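# Basket bench: setup and upkeep

Thursday, May 7, 2020

Covers the bench with the hand-held gripper pair at Dunbar. Recordings from it go into the `sterkier` set. Replaces the April notes.

## Layout

- The pale blue board goes on the table between the metal rails.
- The white wire basket goes near the back of the board, open side to the operator, shelf panel across the top.
- One item per take. The item in current use is the round yellow-green container.
- Tripods and stands stay on the carpet behind the table.

## Handling the container

It is lifted with both grippers, one on each side, jaws level. If one jaw sits higher the container tips as it goes up. Start again instead of correcting in the air.

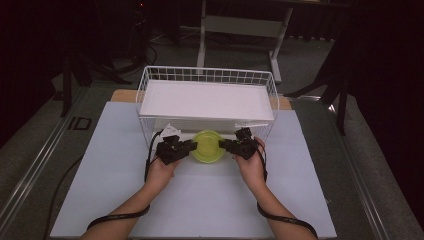
Sollance wrote back after reading the first draft that jaw wear shows up sooner on two-handed lifts than on single picks, and asked for the pads to be checked every 100 takes. The old interval was 200. The new one is in the table below.

## Cables

Each gripper has its own black cable, run back along the forearm. Leave enough slack to reach the back of the basket with the elbow bent. A tight cable pulls on the connector and the gripper drops out partway through a take. If that happens, stop, reseat the plug, and mark the take as `bad`.

## Upkeep

| Job | Interval |
|---|---|
| Wipe jaws, dry cloth | daily |
| Check pads for wear | 100 takes |
| Tighten mounting plate screws | 200 takes |
| Zero the jaw opening | 1000 takes, or after any drop |

Colour of the pads is no guide to wear. Feel for a ridge along the edge.

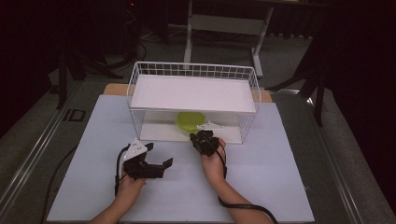

To zero a gripper, open it fully, hold for a count of five, close it fully, then run `asik zero --side left` or `--side right`. Do the left one first. The script rejects the reading if the jaws move while it is running.

## Known problems

- Takes 1 to 13 have left and right labels swapped. Fixed in the metadata, file names unchanged.
- The right gripper is slow to report after a cold start. Let it sit powered for a few minutes.
- Spare pads are on order.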